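The pitch for the hand-held gripper goes like this. Skip the robot arm, skip the cell with its yellow fence, hand an ordinary person a pair of grippers and let them tidy a table. Record enough of it and a machine will learn to do the same. At Plalton, the small company I spent part of June with, they say it as though the hard part were over. Then somebody opens the logbook.

The logbook is where I would send anyone thinking of putting money into this. Each pair of grippers has one. The pair I followed, called set 9, had 897 entries, and a good many of them concern screws. Screws checked, screws snugged, screws replaced. One page says only "left jaw again." I asked what had been wrong with the left jaw and got three different answers from three people, which told me something about how well the book is read.

The morning routine takes 2 people and starts at a workbench in Nutdale, in a building that used to sell carpet. The grippers come out of a foam case. Every fastener gets a turn with a driver, the fingers are wiped down, and each jaw is opened and closed 80 times while a laptop watches for drift between what the gripper reports and where the fingers are. If the numbers disagree, the jaw is zeroed and the whole thing starts over. On the day I watched, it started over twice. By then the coffee was gone and no useful work had been recorded.

I was told this was a bad day. I have written about machines long enough to know that visitors see a lot of bad days.

The work itself is plain stuff, done in homes, on whatever table is there. Pick up the packet, pick up the snack bag, put the trash in the bin. It sounds like nothing until you try it. I had a turn and dropped a bottle cap four times. Thin plastic is worse, as it folds away from the fingers and then springs back, and you find yourself leaning in with your whole shoulder to do a job your bare hand would finish without asking you.
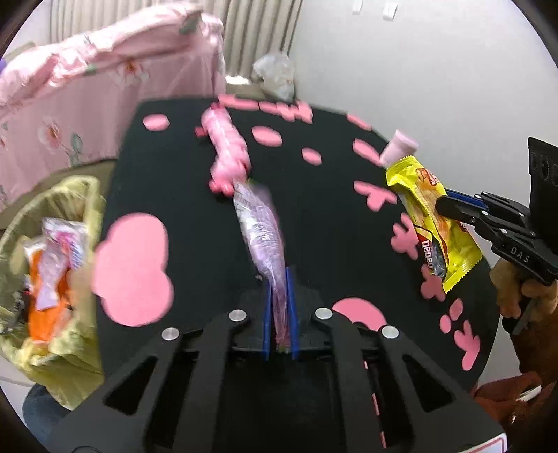
Refilwe Shabalala thinks I am being unfair about the upkeep. A gripper that is checked every morning is a cheap gripper, she told me, and the ones that cost real money are the ones people trust for a month and then find have been a hair off the whole time. She would sooner lose an hour at the bench than throw out a week of recordings, and she has thrown out a week of recordings.

Fair enough. I believe her about the week. What I have trouble with is the leap from there to the brochure, where the same tool is sold as something you can mail to a stranger and forget about. A stranger will not work the jaw 80 times. A stranger will set it down on the finger side, lose the driver, and stop writing in the book somewhere on page 2.

Plalton's answer is a new calibration program called Uvska, meant to do the zeroing while the gripper is in use. I saw it run on the bench, where it did fine. I asked to see it run on a set that had been out in a home for a while and was told that would be possible later in the summer. The older hands still keep a driver in a back pocket, and I noticed the bench at Nutdale had just been fitted with a second lamp - an odd thing to buy if you think the bench is on its way out.

There is also the matter of parts. Fingers wear, and the replacements come from a shop called Jacobs that makes them in small batches. The last batch fit a little tighter than the one before. Set 9 has one finger from each. Its logbook records the swap, the date, the initials of whoever did it, and under "notes" a single word: "stiff."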